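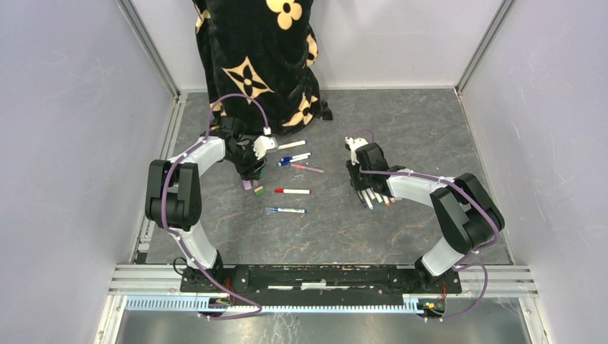
Ticket 446
Opened: May 18, 2021
Product: Zuvunar surface panel, gray marble
Subject: Marker haze on panel, and a question about the orange veins
Status: Closed

Hanna Stetsiuk wrote:

Hello, and thank you in advance for reading all of this, I know I go on a bit. We put in one of your Zuvunar panels in the gray marble last September, 80 by 80, and I want to start by saying we love it. It brightened up the whole corner (the walls on either side are that pale lavender gray, and they go together so nicely that people ask whether I planned it. I did not).

Now for the trouble. We use dry erase markers over the panel nearly every day, mostly lettering practice and small drawings on boards, and of course every so often a pen goes over the edge of the board and onto the panel itself. Black comes right off. Blue comes off too, with a little patience. Purple leaves a haze. It's a sort of cloudy pinkish patch, bigger than the mark was to begin with, and the harder I rub, the wider it goes. I've been using an ordinary eraser block, one of the green-topped kind, and then a dry paper towel.

My second question is a bit embarrassing. There is faint orange-brown veining all across the panel, and one of my colleagues is sure it's rust or tea, and has been going at it with a scrubbing pad. I've always thought it was part of the marble pattern. Could you settle this for us before she scrubs a hole in it?

Warmly,
Hanna

Vornska Support wrote:

Hi Hanna, thanks for writing, and please do ask your colleague to put down the pad! The orange-brown veins belong to the gray marble pattern. They're printed under the top coat and won't come out with anything you have in the cupboard.

On the purple haze, could you tell us:
What do you clean the panel with between uses?
Does the patch feel tacky or smooth under your finger?
Is the eraser block an old one?

Hanna Stetsiuk wrote:

She has put down the pad, and she has apologized to the panel.

Between uses it gets a spray of furniture polish, the lemon one, because I thought that would protect it. The patch is a tiny bit tacky now that you mention it. The eraser is older than the panel by a good while. I turned it over and the felt side is nearly solid purple, so I suppose I have been putting the ink back on as fast as I took it off.

Vornska Support wrote:

We think you've found most of it yourself. Polish leaves a thin film, the ink sits in the film, and a full eraser spreads the two together. Please try this on one patch first:

1. Take everything off the panel, caps and erasers included.
2. Wipe with warm water and a drop of dish soap on a soft cloth. Let it sit for 3 minutes.
3. Rinse with a clean damp cloth and dry with a towel.
4. If you still see purple, put a little rubbing alcohol on a cotton pad and dab from the outside of the patch toward the middle. Don't pour it on the panel.
5. Rinse and dry again.

Leave off the polish from now on. Plain soapy water is plenty.

Hanna Stetsiuk wrote:

Well, I'm delighted! The soap alone took off most of the haze, and the cotton pad came away a very satisfying violet. One faint spot is left near the front edge, where the metal strip starts, and I needed a second round of dabbing there. The shine is duller than with the polish, though I've decided I like it better, and it doesn't show fingerprints the way it used to.

I've ordered a new eraser block from Onyshchenko down the road and put the old one in the trash. One last thing and then I'll leave you in peace. Is the rubbing alcohol all right on the brushed metal strip as well? It has some scuffs and smudges I'd like to tidy up while I'm in the mood.

Vornska Support wrote:

The strip isn't one of ours, so we can't promise anything there. On most brushed metal, a damp cloth wiped along the grain takes care of smudges. Scuffs usually stay. If you'd like to try the alcohol, use a corner first.

Passing this one to Bredow in our care guide group so the line about furniture polish gets added to the Zuvunar leaflet. Closing the ticket for now. Reply to this message if the spot by the front edge comes back and it will reopen.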